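Print | E-mail

About Gastell

Gastell supplies and maintains shared break rooms. Sille Norðdahl runs supply, Bogdan Sowa runs upkeep. We hold 1,287 stock lines – snacks, gloves, sponges, tubs.

Snacks stay in their bags on the table, label up. The sponge has its own clear container. Games stand apart from the food, as with the mahjong table. 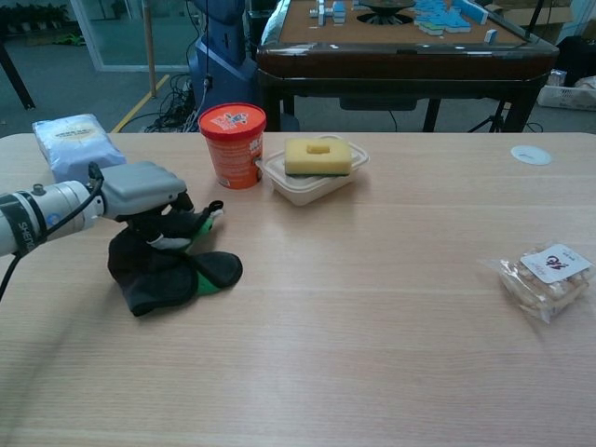
Upkeep

Tables are wiped daily. Tiles are checked every 200 games.

E-mail this page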